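Near-peer tutoring

Near-peer tutoring is when students teach science or math to kids just a few grades below them. I've been hooked on it since my own school days in Noltholm, so I may gush a little! The tutor still remembers being stuck on fractions, and younger kids will ask a teenager things they'd never ask a teacher. My favorite program, Gisari, was started by Montserrat Escobar and keeps its groups to 4 students (smaller is better, I think).

Sessions usually run on everyday stuff, and the earth science ones are the ones I love most. A tutor can get a good half hour out of a polished slab of cream-and-beige marble with thin dark gray veins running through the swirls – where did the lines come from, and why isn't it all one color? Purificación Robles wrote the rock unit I still use.

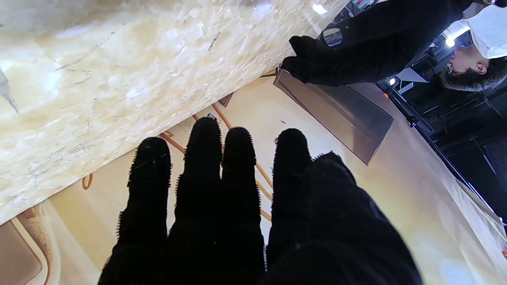
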